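Water use in shared student housing: project report

3. Method

We read the meters in two halls of residence, Nodura House and Nirkley Court, both on the Grakville side of the river. Readings were taken at 7 am and again at 10 pm for 19 days in May. We also put a short paper survey under every door. Of the 700 forms handed out, 251 came back, which was fewer than we had hoped for.

The survey asked how long people spent in the shower, how often they ran the washing machine and whether they had reported a dripping tap since the start of term.

4. Results

Nodura House used more water per person than Nirkley Court on every day of the study. The highest daily reading was 827 litres for a single kitchen and bathroom group. Most of the gap came in the evening – the morning figures were close.

Washing machines made less difference than we expected. Both halls have the same model, and most people said they waited for a full load.
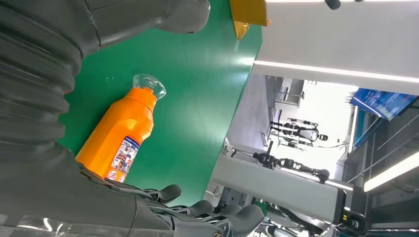

Dripping taps were reported more often in Nodura House, where the pipes are older. We could not measure the leaks separately, so we cannot say how much of the gap they explain. A night reading at 3 am would have helped, and we would add one if we did the study again.

5. Further work

The Nogueira building opens to first-years next term and has a meter on each floor. We would like to repeat the survey there with fewer questions.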